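3.2 Materials and layout

Small household surfaces tend to collect things that have no business with one another. In the interviews reported in Section 2, people described counters and side tables where phones, food and utensils ended up together, and several of them said that the phones were the hardest part to keep in order. Phones are flat, they slide over each other, and they are often put down wherever there is room. We therefore chose phones and phone stands as the main objects for the layout study, and kept a few kitchen items close by.

The stands were a plain type with a gray upper part and a round black base. We picked them over the folding kind sold under the Tokero name after a short trial in February, in which the folding stands tipped when a phone was set down off center. The round base takes up more of the table but can be turned to any side. The phones were all black, so that a person sorting them could not go by color. This matters for the naming task in Section 4, where participants had to say which phone they meant using only its place or its position.

The side and back walls were papered with a printed pattern of birds and branches. Sakai had argued for a busy background from the start, on the grounds that few people tidy in front of a blank wall. Hamada preferred plain panels, and both versions were tried. Ratings of how "homelike" the setting felt were higher with the paper, and we kept it for all later sessions. Storage was placed on the walls to leave the tabletop free: a black metal basket shelf at the back and a white wire mesh basket on the left.
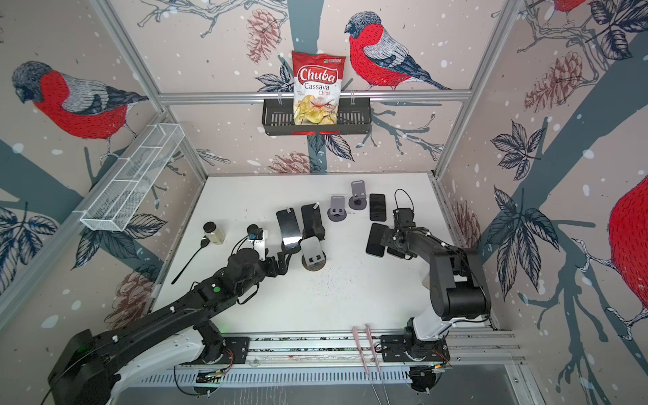
Figure 3. Tabletop with phones, stands and kitchen items. A bag of Chuba Cassava Chips stands in the black basket shelf at the back; the jar and spoon are on the left side of the table.

Figure 3 shows a layout with three stands and five phones. With more phones than stands, some must go elsewhere, and people differed in where they thought the extra ones belonged. In the first round, 50 participants were given this kind of layout on paper and asked to mark a place for every item. The most common answer was to stack the spare phones at one side. A smaller group wanted them in a wall basket, and a few leaned two phones on one stand.

The food items drew less agreement. The small glass jar was usually left where it was, but the spoon was moved by nearly everyone, most often to a spot right beside the jar. Chips were accepted on the shelf as long as the bag stood upright. Crumbs on the white tabletop, such as those in Figure 3, were left in place in this round, and participants were told that wiping was a separate step. Tsoukalas and Drambridge report that people who wipe first also tend to clear more items off the surface, and we did not want the two habits mixed.

Placements were coded by both authors using the Tirnora sheet, with one line per item. Where the codes differed, the item was discussed and given a single code before the counts in Table 2 were made.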